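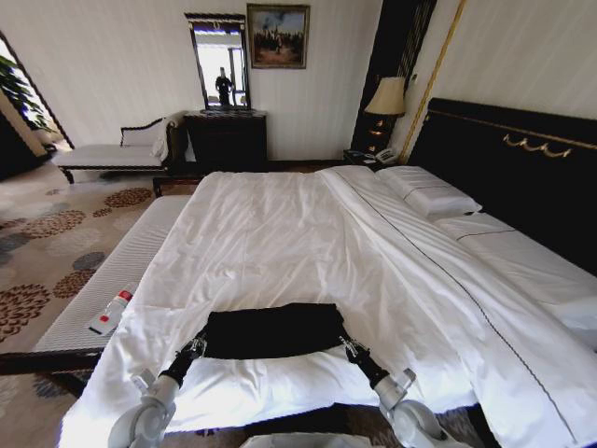
Rosser can fold a thing!

3rd October

OK, so I've been putting off this post until there was something good to put in it, and now there is. Rosser folds. One black cloth, on one bed, with both arms, and when it goes right I still make a noise that brings people in from the next room.

If you last read this blog in June, you'll remember a pair of arms clamped to the end of the big bench at Laruvgate, one of them working and the other one buzzing. The buzzing one was my fault. I'd put the elbow bearing in with the spacer on the wrong side and then torqued everything down like I was closing a submarine hatch. Branwen Owen spotted it from across the shop by sound alone, let me argue with her for a while, and then handed me the hex key. New spacer, new bearing, no more buzz. The left arm is now the better of the two, which I find very funny.

Things that have changed since then:

Rosser has a body. The arms bolt onto a proper torso with a rounded white shell, and there's a head on top with the camera in it. I'd been running the camera off a tripod beside the bench and every time somebody nudged the tripod I lost an evening to calibration. Moving it onto the head was the best decision of the whole build. The arms and the camera share one rigid frame now, so if the whole robot gets bumped they all get bumped together and the numbers still agree.

Rosser has wheels (unpowered, with brakes, and I push it). I know, I know. A drive base is on the list.

Rosser has grippers I like. The old ones were two flat plates, fine for blocks and useless for fabric. I tried rubber pads, then sandpaper (do not do this, I ruined a nice pillowcase), and ended up with slim black fingers with a soft insert at the very tip. The insert is the part that matters. It gives a little when the finger presses down on the mattress, so the tip slides under the edge of the cloth a tiny bit before it closes.

Why a bed

I started folding on the bench, like everybody does. Flat, hard, well lit, lovely. I got it working pretty well there and felt extremely clever, and then I put the same cloth on a bed and it all fell apart. A bench stays where it is. A mattress sinks when you push it, and then the cloth is lower than you thought and the fingers close on air. Also the sheet wrinkles! Every wrinkle is a little ridge that might be the edge of something. Black cloth on white sheets is me being kind to the camera, and even so the early version kept getting confused by the dark piping on the duvet and would go off to fold that.

It got so confused by it that I made a rule: anything long and thin is not your cloth, leave it alone. Crude, but it works, and the piping is safe.

The other nasty thing was pinching too much. Go down too far and the gripper takes the cloth and the sheet together, and then the arm lifts and half the bedding comes along for the ride. Morfudd Bevan suggested watching the motor current in the wrist on the first tiny bit of lift. If it's heavier than a cloth has any right to be, let go, back off, try again slightly higher. I had that running the same night and I love it. You can see Rosser think about it. Lift, pause, nope, put it down, have another go. It looks so much like a person trying to peel tape.

How a fold goes now

The cloth goes down near the end of the bed, within reach of both arms. Rosser looks for the outline and picks out the corners. Both grippers come in to the two nearest corners and pinch at the same time. Then up, away, over, and down, with the arms keeping the edge taut between them the whole way. Then it looks again, decides whether the new shape is close enough to a rectangle, and either does the next fold or fixes the last one.

The "at the same time" bit took me forever. My first version grabbed left, then right, and by the time the right gripper arrived the left one had dragged the corner off somewhere. The arms are Wustadard kits and each one has its own controller, and the two controllers had slightly different ideas about what time it was. The gap was 62 milliseconds. That doesn't sound like much until you're watching one hand arrive early over and over. I now send both arms the whole motion ahead of time and give them one shared start signal, and they move like they belong to the same robot.

Teaching it

I do the teaching by hand, with a pair of smaller arms that I hold and Rosser copies. It's a workout. You'd think folding a cloth would be restful but doing it through two robot arms with no sense of touch is like icing a cake in ski gloves. I've recorded 371 folds so far and kept most of them. The bad ones are mostly me sneezing or reaching for my coffee.

The first batch was 50 folds, all with the cloth laid down neatly, and Rosser learned to fold neatly laid cloths and nothing else. Turn it a little and it was lost. So I went back and got sloppy on purpose: crooked, bunched, one corner flipped under, half on the duvet. Everything improved after that. If you're doing something similar, be messy early! I wasted weeks being tidy.

On my last full run I did 166 attempts over a few evenings and almost 50 percent came out as a fold I'd be happy to put on a shelf. Half! I know the grown-up labs would laugh at that. A month ago my success rate was "once, and I didn't have the recording on." The usual failure now is the second fold, where the cloth is thicker and the soft tips only get hold of the top layer. The bottom layer stays behind and you end up with something like an open envelope.

What it still can't do

Anything with sleeves. Anything bigger than the arms can spread, so no sheets, which is a bit sad for a robot that spends its time beside a bed. It can't pick a cloth up off a heap and find the corners from scratch. It can't work in the late afternoon if the sun comes straight across the sheets, and the shadows turn into extra corners. I've fixed that one with curtains, for now.

And cables. I have a bundle running down the back of each arm that is held together by hook-and-loop straps and hope, and every so often the right one catches on the shoulder joint and Rosser stops dead with its arm in the air like it has a question. Proper cable guides are printing as I type this. Third try. The first two snapped at the clip, so these are thicker there and printed lying on their side.

Next up

Fix the second fold. I want to try a little wiggle before the pinch, so the fingers work their way under both layers. Branwen thinks I should angle the wrists down more and she's probably right, but I'm doing the wiggle first since I already wrote it.

Then a towel, which is thick and fuzzy and which I'm a bit scared of.

After that I'm taking Rosser up to the makers' evening in Ponau, if I can get it in the back of the car without taking the head off. I measured it twice and it's going to be close. If anybody reading this has a van and is heading that way, please write to me!

I'll post the gripper tip files once I've cleaned them up. The current version has a hole in it that does nothing and I can't remember why I put it there.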